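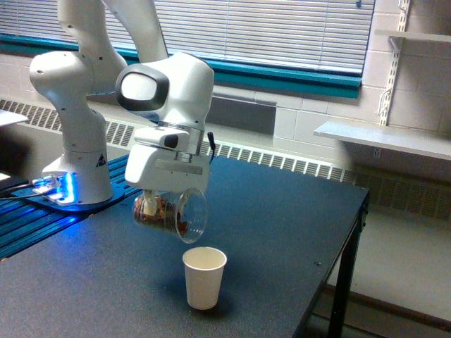 Mathias Rüegg thinks group chat peaked the year his family could still be reached by phone. He has tried every messenger his relatives have pushed on him, he says, and the only feature he has ever wanted is a door.

I took his complaint with me into a month with Wako, the messaging app half of Drundville seems to have moved to since April. My own household was split between Grorier, where my sister's family lives, and Mastex, where the school sends its notices and then sends them again. Wako promised to bring us all under one roof. I now have three apps.

Setup was painless. You give it your number, it asks for your contacts, and it tells everyone you ever sold a couch to that you have arrived. By dinner I was in 22 groups, including one for a soccer team my son quit in second grade. By the end of the week my unread count stood at 2438, a figure Wako displays in red, in case I felt good about it.

The calls are excellent. I had six people on video one evening with hardly a stutter, and my uncle's ceiling fan has never looked sharper. Voice messages can be played at double speed, a mercy where my mother-in-law is concerned, and search finds things Grorier would have sworn were never sent.

Muting is where it falls down. You can silence a group for an hour, a day or a week, after which Wako wakes it up and hands you the lot. Permanent mute exists, four menus down, under "Wellness." Leaving a group posts a small gray line with your name in it, and I have seen that line draw more replies than a birth.

Rüegg lasted roughly two weeks before going back to plain texts. I'm still on it. The couch buyer wants to know if I have a lamp.

318 shares | 22 comments

Contact us | Copyright 2025 | Back to top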